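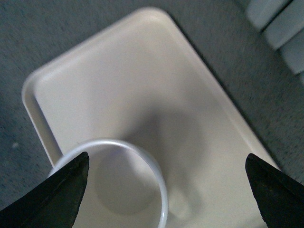 2 min read · 4 comments

I've been building an arm on the floor of the spare room since November, and people keep asking how it's going, so I'm finally putting something up. The white cup on the cream tray is the job I've been stuck on (happily stuck!) for weeks now. Fingers go down either side, close, lift, set it back on the tray. That's the whole trick, and I have spent more evenings on it than I'd like to add up.

The view is from the wrist camera, so you're seeing what the arm gets to work with. Look how much closer the cup is to the left finger than the right. When I start from a spot like that, the left one tends to get there first and shove the cup sideways before the right one has done anything useful. I used to fix it by nudging the cup over by hand, which is cheating, so now there's a little centering step before the close.

The other headache is the shadow. It's that big soft gray patch above and to the right of the cup, and my first try at finding the rim loved it. White cup, pale tray, gray blob with a rounded edge — you can guess which one it went for. I got a lot further once I stopped looking for the whole cup and only looked for the bright line of the rim. I'm still fiddling with the threshold. It likes the evening better than the morning and I haven't worked out why.

A few build notes for the folks who asked. The arm is a Tikkanen kit I bought secondhand, with a Larkby board driving it. The fingers are my third set. The first were too short, the second were too bendy, and these taper down enough to reach past a rim without bumping everything else on the way in. I log every try, and I'm at 3,000 and something, heading for 4,000 before I let myself change the cup. My last batch was 30 tries in a row with the lights left alone, and I want to do a lot more like that.

Next up is a handle, or maybe a spoon. I'll add more pictures to this page as I go.

Comments (4)

gluegun_gal
Could you put a dark mat on the tray? I had the same white on white trouble with my chess arm and a placemat sorted it in one evening.

Reply from the author
I could, and I probably will for a comparison! I'm being stubborn and want it to work on the tray first.

benchrat51
How do you like the Larkby? Mine gets jumpy when two motors start together.

Reply from the author
Same — I stagger them by a hair and it's been fine.

Recent posts
Rewiring the Tikkanen elbow
Finger set number two, and why it went in the bin
My Trudholm power supply hums
Grendard gearbox teardown, 51 photos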